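Stage & Small Rooms / Microphones and DI
6 min read

Gustside Nement acoustic preamp and DI

The Nement is a preamp for people who play acoustic guitar in rooms that were built for something else. Church basements, the back half of a bookstore, a brewery with a roll-up door. It takes the signal from your pickup, makes it sound less like a rubber band stretched over a lunchbox, and hands it to the sound system in a form the sound system can use. It has four knobs and two switches. We thought about a fifth knob for most of a winter and decided against it.

We make it in one color, a dull green. People ask about black. Black boxes get left on dark stages, and we know this from the number of emails we used to get about our first pedal, the Grilus, which was black and is presumably still lying under a riser somewhere in every state.

What the knobs do

Gain is first because you should set it first. Play as hard as you are going to play at the end of your loudest song, the one where you stomp, and turn it up until the red light flickers. Then back off a little. If you set it while politely fingerpicking, you will be back on your knees by the second chorus.

Low is centered at 100 Hz, where the boom lives. Most guitars in most small rooms want less of it. Dreadnought owners will resist this advice.

Body sweeps through the middle. There's no correct place for it. Delphine Marchetti, who tested the early units on a nylon-string and a very old mandolin, left hers pointed straight down for a year and then moved it one evening and wouldn't talk about it.

Air adds or removes top end. Turn it up for a fingerpicked ballad, down for a person who has just put on new strings and wants everyone to know.

The two switches are Phase and Mute. Phase is the one to try when the guitar starts howling at you. Flip it. If the howl gets worse, flip it back. Mute kills both outputs so you can tune, change cables or tell the long version of the story about the song. It has a light, and the light is bright, and you will still at some point play an entire first verse with it on.

Connections

Quarter-inch input on the right, with a high enough impedance for a passive piezo. Balanced XLR out for the house, quarter-inch out for an amp or a looper, and a ground lift for buildings with interesting wiring. The jacks are on the top edge, so two pedals can sit side by side without a cable elbowing its neighbor.

Power comes from a nine-volt battery or a standard center-negative supply. The supply isn't included. You own six of them already and they are all in the wrong bag.

How it holds up

The footswitch is rated by its maker for far more presses than an open mic season can supply, but ratings are ratings, so every switch design we use goes through 2,000 presses here before we order in quantity, and then Győző Pap takes it out and stands on it. Győző plays double bass and has the shoes for it. The knobs are set low between two ridges in the case so a boot lands on the ridges first. 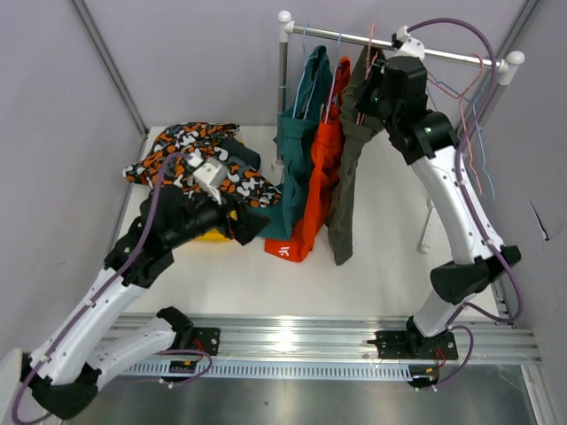
The finish is powder coat and it will chip if you try. We think chips look fine. Soledad Esposito has carried hers loose in a tote bag with a capo, a harmonica rack and at least one orange since the first batch, and the only casualty has been the orange.

Who it isn't for

If you play electric guitar, this will do nothing you enjoy. If your acoustic already has a good onboard preamp and you're happy at every gig, keep your money and buy strings. It works on fiddle and banjo, and on upright bass if you leave Low alone. Somebody plugged a hurdy-gurdy into one at the Oyelaran songwriter night last September and reported that it got louder. We're listing that as compatible.

It's also not a feedback cure. Phase and Low will get you a long way, but if you stand with your guitar pointed straight at the speaker, physics takes the speaker's side.

From people who own one

"I have played the same coffeehouse every month for years and the sound guy finally looked up." – Padmavathi Pai

"Good box. Manual is too funny. Had to read it twice to find out where the battery goes." – Mortimer Obi

(The battery goes underneath, behind the plate with the single thumbscrew. Mortimer has a point.)

Ordering and repairs

We build in batches and ship in the order the orders came in. Serial numbers run to 3,716 as of Apr 18, 2022, and the next batch is open now. Each one comes with a printed manual, a battery, and four rubber feet you can stick on or leave off, depending on how you feel about hook-and-loop tape.

The warranty is 2 years and covers anything that breaks while you're using it as a preamp. After that we still fix them – you pay for parts and the postage this way, we pay the postage back. Please take the battery out before mailing it, and please include a note saying what's wrong. "It sounds sad" is a note we have received. We did find a bad solder joint.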